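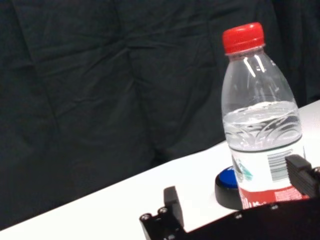
How long can you keep drinking from a store-bought water bottle once the seal is broken?
Finish it the same day if it sits out, or within 2 days if it stays capped in the fridge.

Home Forums Kitchen & Pantry Water and Drinks New Posts Search Log In

Thread: Opened bottles, how long do you keep them?

jumlow_111
The answer at the top is what the pinned post says, but I wanted to see what people do in practice. In my house there is always a half-finished bottle on a table somewhere. I hate pouring it out. My wife says anything left overnight goes to the plants.

Nemach
Overnight is fine. I drink from the same bottle the next morning all the time and have never been sick from it. It tastes a little flat, that's all.

kosasska
Depends if you drank straight from it. Your mouth puts bacteria in the water every time. If you pour into a glass the bottle keeps a lot longer. I pour, and I keep mine in the fridge door for most of a week.

Nemach
A week is longer than I'd go, and I'm the one who drinks it warm.

kosasska
It's cold and nobody's mouth has been on it. I don't see the problem.

palamarchuk
I go by the cap. If it was screwed back on tight I'll drink it. If it was sitting open I dump it. Dust gets in, and it picks up smells if it's near onions or anything like that.

jumlow_111
What about refilling? I usually refill the same one from the tap until the label starts peeling.

palamarchuk
I do that for a day or so and then recycle it. The ridges on those bottles are hard to clean, and a brush won't go through the neck. If you're refilling every day get a wide-mouth bottle you can wash with soap.

drywell20
Disagree on the ridges. Warm water, a drop of dish soap, cap on, shake it, rinse twice. I've reused them for years. Don't use very hot water though -- the thin ones shrink and then won't stand up straight.

palamarchuk
Shaking doesn't get the film off the inside of the cap threads. Look in there with a flashlight sometime.

drywell20
I wash the cap separately.

Nemach
One thing I'd add is the car. I don't drink one that was left in a hot car all afternoon, opened or not. It tastes like plastic.

kosasska
Agree with that one.

jumlow_111
OK. I'm going to write the day on the cap with a marker and put them in the fridge door at night. Anything past two days goes to the plants -- she'll be happy.

drywell20
Marker rubs off some caps when they get damp. Masking tape works better.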